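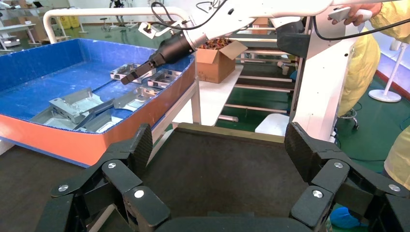

Tikkanen objected, in the discussion that followed our July presentation, that bin picking should no longer be counted among the open problems at all, and that a shop still paying people to lift parts out of trays had simply not looked at its options. We take the objection seriously. It is widely held, and it is partly correct. Where parts are rigid, identical and well separated, present systems perform well enough to be bought and left running. The question in this section is what remains of the chore once those conditions are relaxed.

4.2 Unloading of stamped brackets

Figure 3. Bracket unloading at the Pacheco site. The arm's two-jaw gripper stands over the rearmost of the gray metal brackets in the tray.

The task was selected by the production staff at Pacheco from a list of jobs they would be glad to give up. A worker takes brackets from a shallow tray and passes them to the next station. New employees learn the work in a morning and find it dull. No special strength or judgment is asked of them, and for that reason it was regarded at the outset as the easiest item on the list.

The difficulty lies in the parts. Each bracket is an angular piece of sheet metal with flanges, slots and bent tabs, so that a grasp suited to one resting position may be useless in another. The flat faces also reflect light, and a bright patch on a flange can be read by the vision software as an edge or as a gap. When two brackets overlap, as may be seen near the front rim of the tray in Figure 3, the system must decide which is on top before it can plan a safe lift. A person settles the matter by touch, often while looking elsewhere.

We compared two control programs on the same tray. The first, Vadudico, searches for a known shape and moves only when the match is close. The second, Casterance, was trained on recorded human motions and will attempt a grasp from partial views. Eskola and Rautiainen supervised all sessions and logged every stop that called for a person to step in. Sessions closed on 31st August, and no changes were made to either program after the first week.

Vadudico was the more careful of the two. It seldom dropped a part, but it often declined to act when brackets lay against one another or close to the tray wall, and a worker then had to reach in and spread them out. Casterance kept moving in these cases. Its failures were of a different kind: it would close on a tab, raise the bracket at an angle, and lose it on the way out. Staff on the floor preferred the first program, on the ground that a stopped machine is easier to deal with than a part on the floor.

Neither program removed the need for an attendant. Aaltonen has argued that this is the wrong standard, and that a machine which reduces a full-time chore to an occasional one has already earned its place. We agree in principle — but at Pacheco the attendant could not be given other duties, as the stops came without warning and the next station had no buffer. The labor was changed in character and was not saved.

The result should not be extended to loose parts in general. The brackets were handled in small numbers and in a shallow tray, and deep bins were not tried. Section 5 takes up the household tasks, where the objects are softer and the cost of a dropped item is usually lower.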